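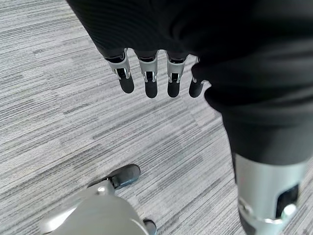

Several owners wrote in after the first edition of this guide to ask whether the Skaltora can be used on office carpet at all, and one from Rirkbridge added that the old leaflet only ever talked about rugs. It can. The steps in this section have been rewritten for low, hard-wearing carpet of the kind laid in offices, halls and shops.

4. Setting up the Skaltora carpet cleaner

4.1 Before you start

1. Vacuum the whole area. Go over it twice, the second time across the direction of the first.
2. Check that the carpet is stuck down or properly stretched. Do not use the machine on loose carpet tiles.
3. Test the cleaning fluid on a hidden patch. Dab on a little, leave it for 3 minutes and press with a white cloth. If colour comes off on the cloth, do not go on.
4. Move light furniture out of the room. Put foil or plastic squares under the legs of anything that has to stay.

Note: Striped carpet should be cleaned along the stripes. Cleaning across them can leave marks that show up when the pile dries.

4.2 Filling the clean water tank

1. Switch the machine off at the wall and take out the plug.
2. Lift the tank by its handle and carry it to a sink.
3. Unscrew the cap and pour in 50 ml of Kramer low-foam fluid.
4. Top up with warm tap water to the upper line.
5. Screw the cap back on by hand. Do not use pliers.
6. Wipe the outside of the tank and set it back on the machine. Press down until it clicks.

CAUTION: Never use boiling water. It will warp the tank and the seal will leak.

CAUTION: Do not add bleach, washing-up liquid or fabric softener.

4.3 Setting the brush height

The dial on the left of the brush head has settings from low to high. Use the lowest setting for looped or ribbed office carpet and the middle one for short cut pile. If the motor note drops as soon as the brush touches the floor, raise it by one step.

4.4 Cleaning

1. Start at the corner furthest from the door.
2. Hold down the spray trigger and pull the machine slowly towards you.
3. Let go of the trigger and go over the same strip again to draw the water out.
4. Overlap each strip by the width of your hand.
5. Empty the dirty water tank when the float rises and the suction stops.

Note: On heavily soiled carpet, two light passes on different days give a better result than one very wet pass.

4.5 Drying

Keep people off the carpet until it feels dry to the back of the hand. Open windows where you can. Keep the room above 17 °C if the heating allows.

Replace the brush belt after 200 hours of use. Belts are sold by Hikadov under the part name printed inside the brush cover. See section 7 for fitting.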